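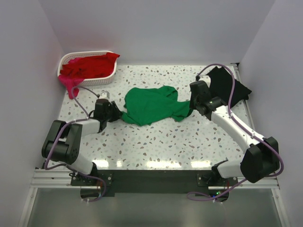

Benedetta Amato
Contributing Editor, Periodicals and Print Culture

The short story has kept an uneasy place in the general-interest magazine for most of the past century. It was once the reason many households took out a subscription. In later decades it was moved towards the back pages, shortened, placed beside the crossword and, in a good number of titles, dropped altogether. The return of fiction to the quarterly review Gavine, after an absence of nine years, is therefore of some interest to readers and to other editors.

Gavine was founded as a regional review of books, with a subscription list that stood at 900 when it last published a story. Its fiction pages were closed during a change of printer, when the page count was cut and the editors of the day chose to protect the review section. The decision was described in the magazine as temporary. No notice of its reversal appeared until this September, when the spring number carried two complete stories and the opening part of a third.

The two complete stories differ widely in manner. The first, "The Weighbridge", follows a clerk through a single shift at a grain depot in the week before it closes. It is told in the present tense and contains very little dialogue. Its strength lies in the handling of routine: the tickets, the radio, the drivers who will not come in out of the rain. The second, "Letters for Marchetti", is a comic piece about a boarding house that continues to receive mail for a tenant who left long ago. It is the more polished of the two, though its final page explains a good deal that the reader has already understood.

The serial is the bolder choice. "Urkov" is set in a mining town of that name and will run over four numbers. The first part is given over almost entirely to the arrival of a schoolteacher and her dispute with the landlord over a stove. Readers accustomed to a quick opening may find it slow. The prose is plain and careful, however, and the closing paragraph, in which the teacher finds the class register filled in by an unknown hand, gives sufficient cause to wait for the summer number.

Serial publication places particular demands on a quarterly. Three months is a long interval in which to hold a cast of characters in mind, and the older weeklies that made the form popular did not have to ask this of their readers. Gavine has answered the difficulty with a summary of 100 words, to be printed at the head of each part. A list of characters was considered and set aside. It might have been the better course, given that five members of one family are introduced under both their first names and their nicknames.

Length has been settled by rule. Complete stories are to run to no more than eleven pages in the present type, and none will be abridged to fit. Writers who submit longer work will be asked whether they wish to cut it themselves. The policy is a sensible one. Much of the harm done to magazine fiction in its lean years was done at the layout stage, where a closing paragraph could be lost to a late advertisement and the author would learn of it on publication.

The review section has given up space to make room, and this is where opinion has divided. Long notices have been kept at their former length, but the short notices, which used to fill six pages, now fill three. Poetry in translation has fared worst, with a single title covered in the spring number. Small presses depend on notices of this kind, often as the only printed attention a book will receive, and a paragraph in Gavine has been known to account for 50 copies sold from a first printing. 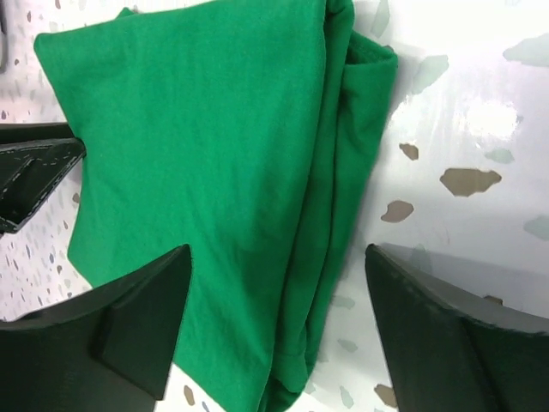 Ekene Uzor takes a different view of the matter, and wrote to say that the short notices had long since ceased to be criticism in any useful sense. Most of them, in his opinion, repeated the back cover and added an adjective. He would sooner read one story he disliked than twenty paragraphs he could not tell apart, and he asked that the editors hold their nerve until the serial had finished its run.

There is justice in the complaint, although it overlooks the purpose the notices serve for librarians and booksellers, who read them as a record of what has been issued. An editor with three pages in place of six must be more selective, and selection may in time improve the writing. The spring number offers modest evidence of this. The notice of the Unel essays - barely a third of a column - manages to state what the book argues, where it fails and who should buy it.

Attention should also be paid to the design. The fiction is set in a single wide column, with generous margins and no pull quotes, while the reviews remain in two columns. The change of measure signals to the reader that a different pace is expected. Each story has a small line drawing at its head and nothing further by way of decoration. The paper is unchanged, and remains slightly too thin for the heavier drawings, which show through on the following page.

The commercial case is less certain. Contributors to the fiction pages are paid at the same rate as reviewers, and a complete story costs the magazine several times as much as the notices it has displaced. The print run for the spring number was set at 1000 copies. The editors have undertaken to keep the fiction pages for two years and to publish the results of a reader survey at the end of the first. The survey form will be bound into the autumn number, with return postage paid.

Submissions for the summer number have closed. Stories for the autumn number may be sent by post or through the magazine's website, and should be accompanied by a brief covering letter. Work already under consideration at another title will not be read.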